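Handover rules for two-arm cells – what do you actually write down?

Forum: Bench Robotics > Standards and Good Practice

cartwheel_ng
Posted in August, 9:12 pm

We're rewriting the house rules for our two-arm tabletop setup and I'm having a great time with it, which I realize makes me a strange person. The old sheet was one page and half of it was about who refills the coffee. The new one is built around arm-to-arm handovers, the thing we do all day and had zero rules for!

Draft so far:

Giving arm stops completely before the receiving fingers start to close.
Giving arm lets go only after the receiver reports a grip.
Both arms run at reduced speed inside the shared zone.
One person holds the stop button and does nothing else.
Cables get checked through the full reach of both arms at the start of a session.

What would you add or throw out?

pinion_pat
Love this. We run the Stikance controller and our rule for the shared zone is a hard cap of 100 mm per second for either arm. It feels painfully slow for the first hour and then you stop noticing. I'd put a number in yours too. "Reduced speed" means something different to every operator.

lowgear
Going to disagree with the full stop on the giver. We tried it for 539 handovers and then the same routine with the giver creeping forward, and the creeping version dropped fewer parts. A dead stop made our wrist ring a little, and the fingers closed on a part that was still shaking. Maybe say "settled" and define it?

cartwheel_ng
Ooh, that's good. How do you define settled?

lowgear
Position error under 2 mm, held for 800 milliseconds. Crude, but everyone can read it off the screen.

tin_heron
800 is an age. I'd hate to collect data at that pace.

lowgear
Then tune it for your own arms! Ours are old and floppy. The rule I care about is that the number exists and is on the wall.

pinion_pat
Agree with lowgear on having the number, agree with tin_heron that 800 is a lot – sorry, sitting on the fence.

tin_heron
My bigger complaint is the stop button line. "Does nothing else" is lovely on paper. At Vastosden we had the same wording and people still answered messages with the other hand. What worked was short turns. You hold the button for one batch, then you swap, and you're allowed to be bored for exactly that long.

mossy_encoder
Seconding the turns. Also please write a clutter rule. The Trevine checklist I learned on had one I still use: anything the task doesn't need goes outside the reach of both arms, and whatever stays gets listed in the session notes. If you want a messy background for training, fine, but make it a decision.

tin_heron
Only if "reach" includes the elbow. Everybody draws the line at the fingertips and then the forearm sweeps a mug off.

cartwheel_ng
Adding the elbow, adding turns, changing "stops" to "settled". I'll measure our own settle time before I pick a number. This is so much better than what I had this morning.

mossy_encoder
One more on cables. Check them with the wrists rolled to both limits as well as at full reach. The Mousavi brackets we use carry the wrist cable nicely until the last bit of roll, and then it pulls tight. Ten seconds of checking, very worth it.

cartwheel_ng
In it goes. Pasting my end-of-thread note for the sheet so people can grab it.

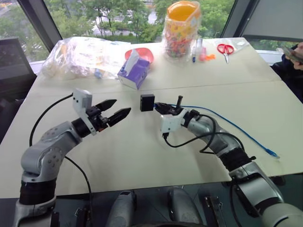 Should the giving arm let go on a timer or on a signal from the receiving arm?

On a signal from the receiving arm. If the signal doesn't come, the giver keeps its grip and both arms wait for the operator.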